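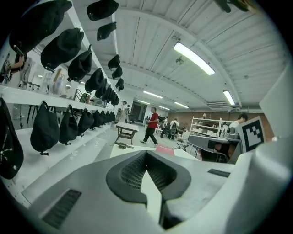
Raíssa Fagundes wrote in to ask whether she could skip the steaming part of this guide and go straight to shaping, and my answer is please don't! The buckram in the front panels of a Casten cap is pressed flat for shipping, and it cracks if you bend it cold. I lost two good ones that way before I learned.

Guides > Caps and hats > Casten cap care > Section 4: Shaping a new cap

So, you've got your cap out of the bag and it looks like a pancake. Totally normal. Put the kettle on and clear a bit of counter.

1. Take out the cardboard insert and any tissue, and flip the sweatband down so it hangs outside the crown.

2. Hold the front panels over the steam, inside facing down, and keep the cap moving. Six inches above the spout is plenty.

CAUTION: Steam burns are nasty. Hold the cap by the brim, keep your fingers out of the crown, and use an oven mitt if you have one (I do, and I'm not embarrassed).

3. When the front feels soft, set the cap on the form that came in the Rultley kit. A small mixing bowl works too — mine is the one I use for pancake batter.

4. Smooth the seams with your thumbs, starting at the button and working down toward the brim.

5. Now the brim. Curl it gently around a mug and hold it there with two rubber bands. If you like a flat brim, skip this and go have a cookie.

6. Leave everything alone overnight. I know, I know, you want to wear it!

NOTE: Black caps show every speck of lint, so go over yours with a damp cloth before you steam it. And don't use the Figueiredo spray on the wool ones. It left a shiny patch on mine that never came out.

If the front still dents in the morning, repeat steps 2 through 4 with a little more steam. The brim can stay in its bands while you do it.

Filed under: Headwear, Care & Storage, Beginner
Lalldale Hat Supply | Contact us | © All rights reserved | Back to top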